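Notes From a Woman With 212 Unread Newsletters

Posted September 2019
Filed under: home, complaints

I signed up for the first one in order to get a discount on a lamp. The lamp was ugly and went back to the store, but the newsletter and I are still together, in the sense that it writes to me every morning and I never answer.

My inbox currently holds 212 newsletters I haven't opened. I have a folder for them called Read Soon, which I made so I would stop feeling bad about them, and now I feel bad about the folder. Among the residents:

A weekly letter about bread, written by a man in Omstead who clearly hates bread.

Something called Clurnovine, which I believe sells either vitamins or window blinds. Every subject line is "We've been thinking about you."

The Grenddale library's events list. I moved away from Grenddale. I still like to know what the knitting group is up to.

Eleven separate stores that all want me to know this is my last chance. It has been my last chance for four years.
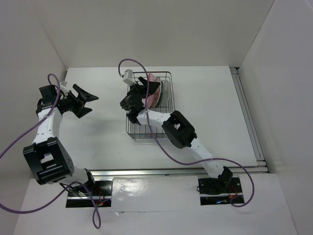 The Great Unsubscribing

My friend Geeta Awasthi keeps her inbox at zero. She has been this way since college, when she used to alphabetize her soup. She told me to put the kettle on, sit down and unsubscribe from everything in one go, no reading, no mercy.

I lasted 18 emails. The first few were lovely. Click, gone, click, gone, I felt like a queen signing warrants. Then I got to one that wanted my password before it would let me leave. I didn't know I had a password. I reset it, and the reset signed me up for a second newsletter about account security.

Another one asked me why I was leaving and gave me five reasons to choose from, none of which was "I wanted a lamp." I picked "Other" and typed a whole paragraph in the box. The box had a limit of 1000 characters and I hit it.

And then the bread man. I opened his latest, just to find the link at the bottom, and it was a long furious piece about raisins. I read every word. I went back and read the one before it, which was about his sister-in-law's starter, and by the time I looked up the tea was cold and I had gotten through most of his spring.

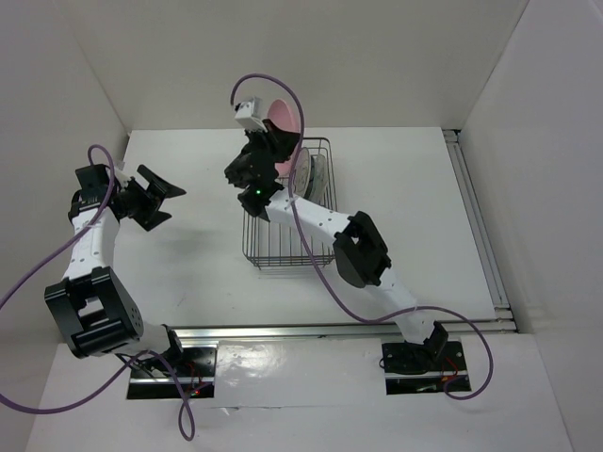
So he stays. The library stays too, mostly because the knitting group has had some kind of falling out and now meets in two rooms at the same hour. I want to see how that goes.

Clurnovine I did try to leave. They sent a confirmation that said I'd be removed within ten business days, and then another email saying they'd been thinking about me.

Geeta asked how it went and I said I was down to 134, and she made the face she makes at my car. The rest will have to wait until November, when the coat sales start and I'll be in there looking for a coupon anyway.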